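Luto Soil Moisture Survey
Progress report to the Havumen Fund, January
Prepared by Rekha Chettiar
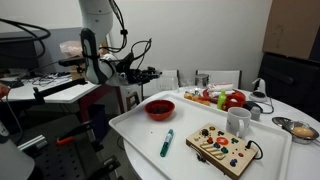 Field sampling at the Balleck plots is complete. Sanaa Hamdy's team took 2680 cores, of which 2543 passed the intake check; the rest had split liners and were discarded. Subsamples are now sorted in shallow containers before drying, and a white rectangular tray with raised edges, large enough to take a bowl and a marker with space left over, is the type we wish to order for the second bench. The request is for 11 trays under the existing equipment line.

Drying runs are behind plan. One oven was out of service for nine working days – the door seal has been replaced – and the clay fractions will be finished in March. Domenica Berchtold has revised the schedule. No change to the total budget is requested.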